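April
Valentyna Zhuravel

4.2 Board tenure and grant allocation

The second model tests whether the average tenure of trustees predicts the share of unrestricted funding in a foundation's yearly grants. Records were drawn from the Lilley register, which lists 3000 grantmaking foundations. After removal of entries with no tenure data, 2658 remained. Family foundations and independent foundations were coded separately, following Nazarenko.

Tenure was measured in months from first appointment. Boards with an average tenure under 36 months were coded as short-tenure. Where a trustee had left and later returned, only the current term was counted. This differs from the Putow coding scheme, in which terms are added together.
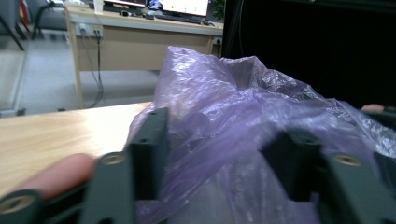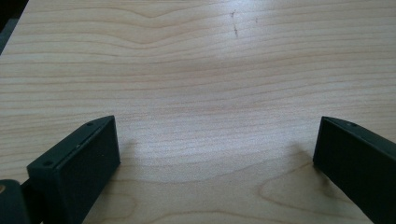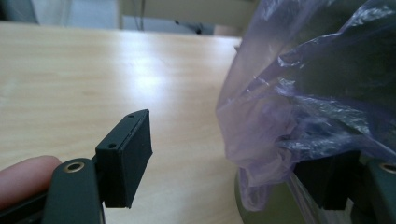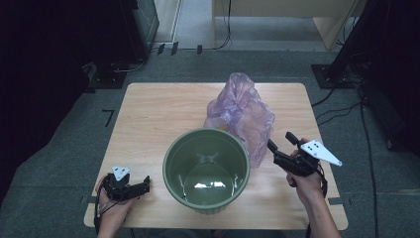
Figure 3. Tabletop views. First: crumpled purple plastic bag. Second and third: light wooden tabletop. Fourth: table with green bucket and bag.

Short-tenure boards gave a larger share of unrestricted funding in both groups. The difference was smaller among family foundations, and it lost significance once total assets were entered as a control. Written grant policies were available for 77 percent of the final set. Restricting the model to these cases did not change the sign of the tenure coefficient.

Two limits apply. The register records appointments by year for older boards, so tenure is less exact in those cases. The Julness survey, used for the asset figures, relies on self-reported values that were not audited.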